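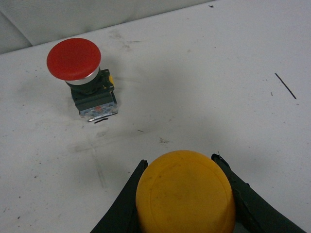
Red mushroom-head stop button and round yellow cap held above the white bench.

Sunday, June 11, 2023

The parts drawers in the Skoltholm workroom were last put in order in March. This entry records the second round of that work, which concerned stop buttons, caps and contact blocks.

Each button is now kept as a complete assembly: head, collar, housing and contact block together. Under the former arrangement the blocks were stored separately, and matching them again occupied most of an evening. Assemblies with a clear contact block have been placed in drawer 20, where the metal parts can be inspected through the plastic before anything is wired. Loose caps, including the large yellow ones, have been moved to drawer 31.

The drawer labels were printed on Handby stock, the earlier handwritten ones having faded. Readers who follow the inventory list on this site should note that the entry formerly numbered 146 is withdrawn and its contents are listed under 778.

The white tabletop has also been marked for cleaning. It carries smudges, small specks and a faint brownish stain, and it will be wiped down before the next sorting session. The terminal strips and the Sistis enclosures remain to be done.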